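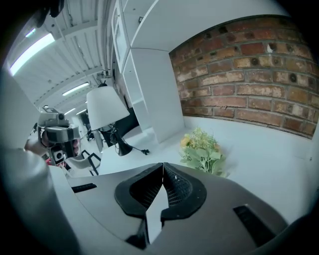 Replacing the lower door gasket on a small wine tank

A lower door gasket that weeps a little in water will leak badly once the tank is full of wine, so change it while the tank is empty. The gasket does its work at the edge. Look at the two black pads on the gripper, with a raised rubbery rim and a recessed middle, and you have the general idea of the door with its gasket on: the rim makes contact and the middle stays clear. Dirt, a nick or a twist anywhere on that rim gives the wine a way out.

These steps are for the oval inward-opening door on the 900 liter Vekside tanks we use at Grondthorpe. Other makes are close enough that most of this will apply, but check the size and the door type before ordering.

What you need

New gasket, food grade, matched to the door
Soft nylon brush
Plastic scraper
Sodium percarbonate cleaner
Citric acid
Bucket, clean rags, flashlight
Food-grade silicone grease, if the gasket maker allows it

Before you start

Empty the tank completely and open the bottom valve. Open the top lid as well. If the tank has held fermenting wine or has been under gas, ventilate it and test the air before anyone puts their head near the door. Carbon dioxide and nitrogen can't be seen, and a tank that smells fine may not be safe. Do not climb in for this job. Everything can be reached from outside with the door removed.

Taking out the old gasket

1. Loosen the center handle a few turns. Keep one hand on the door, since it will drop inward when the pressure comes off.

2. Tilt the door, turn it so the narrow side lines up with the wide side of the opening, and bring it out. Lay it on a folded towel with the sealing face up.

3. Find the joint or the mold line on the old gasket and lift there with your fingers. If it is stuck, use the plastic scraper. Never use a screwdriver. A scratch in the groove is worse than an old gasket, and it can't be fixed without a welder.

4. Keep the old gasket until the new one has passed the water test. You may want to compare them.

Cleaning the groove and the seat

Old gaskets leave tartrate crystals and a thin dark film behind. Mix the percarbonate in warm water at the strength on the label, brush the groove all the way around, and leave it wet for ten minutes. Rinse. Then wipe with a citric acid solution and rinse again.

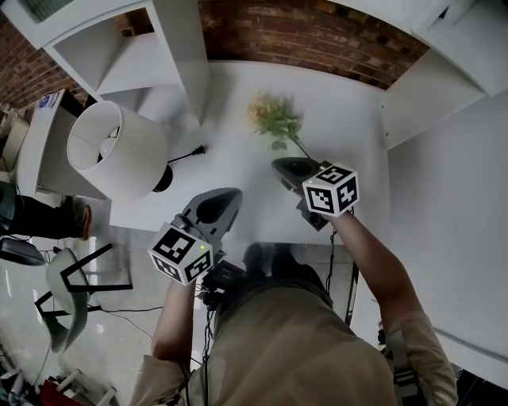

Do the same on the tank side. The seat is the flat band of steel around the inside of the opening, and it is easy to skip the top part because it is hard to see. Hold the flashlight low so the light runs along the steel. Any crystals will throw a shadow. Run a clean finger around the whole band afterward – you will feel grit that the light missed.

Fitting the new gasket

1. Rinse the gasket in warm water and let it sit there for a few minutes. A cold gasket is stiff and wants to spring back out.

2. Press it into the groove at the top, then the bottom, then the two sides. Working around from one point stretches it and leaves a loop at the end.

3. Push down the parts in between with your thumbs. The rim should stand at an even height with no waves.

4. If you are using grease, a thin smear is plenty. Wipe off anything you can see.

5. Put the door back in, center it by eye, and tighten the handle until it is snug. Hand tight only. A bar on the handle crushes the rim and shortens its life.

Water test

Fill the tank with clean water to well above the door and dry the outside with a rag. Tape a strip of paper towel under the opening. Leave it for 2 hours, then check the strip. Damp paper means a leak, even if no drops are showing.

If it leaks, give the handle a quarter turn more and test again. If it still leaks, drain, take the door out and look for a twist. On our tank number 9 the new gasket leaked three times before Libor Šťastný noticed that it had gone in with the wrong face out. The flat side belongs in the groove.

After the test

Drain, sanitize as you normally would, and leave the door off until the tank is needed. Storing it clamped shut flattens the gasket. Write the date on a tag and tie it to the door handle. Ours now reads 2/6/25, and we check it in March, ahead of bottling, when the tanks are moved around.

Spare gaskets keep best flat, in a closed bag, away from sunlight. Do not hang them on a nail.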